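September, half past nine at night

Cool enough this morning to have the windows shut until lunch. I slept badly and got up at six to make a start on the front room, which I have been promising to do since we moved the boxes over from Ullcombe.

The front room first. I took up the old rug and rolled it and got it as far as the hall, where it is now standing on end against the coats. The floor under it is a different color from the rest, darker and a little redder, with a clear line where the rug stopped. I swept twice and then went over it with a damp cloth on my knees. There is a board near the window that moves when you step on it. I put a pencil cross on it so I can find it again when I have the right screws.

Hamish Katene came by at ten to look at the board and stayed to help with the books. He says the joist is fine and it only wants two screws and some patience. We did the books by height, which I know is the wrong way, but the shelves are fixed and the tall ones only go in the bottom row. When we were done there was one full box left over with no place to go. It has the atlases in it and the Sorville road guides, which I will not use again and will not give away either.

He asked what I paid for the shelves. I told him 477 for the pair, delivered, and he thought that was high. I looked up the bill later and it was 477 before the delivery, which was another 39. I have not told him that.

Lunch was the end of the lentil soup with toast. Then the cups.

I had all the cups out on the big grey table, as the cupboard in the kitchen needed wiping down and I wanted to see what we had before anything went back. I unwrapped them one at a time and put the newspaper in a sack for the stove. The Pereyra set was always meant to be 16 and it is still 16, which surprised me after two moves. One saucer has a chip on the underside — an old one, I remember the day it was done. The blue mugs from the Helow market did less well. Two had lost their handles and went straight in the trash.

The small white cups don't belong to any set. I think they came from my aunt's, though my sister says they were in the house before that. They hold three swallows of coffee and I have never seen anyone ask for a second one in them. I kept them anyway. They stack badly, so they are going on the top shelf side by side, with the egg cups behind.

Washing everything took most of the afternoon. I changed the water four times. The dish rack is too small for a job like this, and I ended up drying cups on a bath towel spread along the counter. By four the kitchen cupboard was wiped and lined with fresh paper, cut a little short on the left. I'll leave it. The plates won't mind and I've used up the roll.

Walked to the post office before it closed and sent off the form for the water. The last bill from the old house came to 1,396, and I am still arguing with them over it. The woman at the counter said to keep the receipt in a safe place. It is in the tea tin for now.

On the way back I stopped for bread and onions and ran into Hamish again, coming out with paint. He has decided on green for his back door. I said I would lend him the good brush if he washes it properly, and he promised, as he did last time.

Supper was omelette with the onions and too much pepper. I ate standing at the counter with the radio on. My back is sore from the floor and my hands are dry from the dish soap, so I have put cream on and am trying not to get it on the page.

Still to do: screws for the board, a hook for the hall, the box of atlases, felt pads for the table legs before they mark the wood. I would also like to try the table turned the other way, with the long side to the window, but that needs two people and I have asked Hamish for enough this week. The rug can stay in the hall until I find someone who wants it.

Light out at ten, I think. Rain started a few minutes ago and I can hear it on the shed roof. 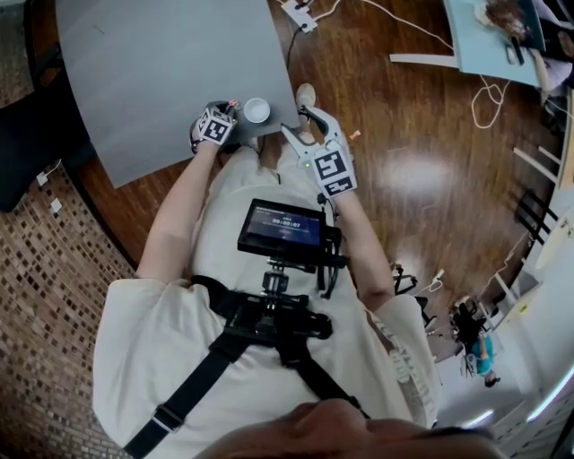 A small white cup at the edge of the grey table, wooden floor below.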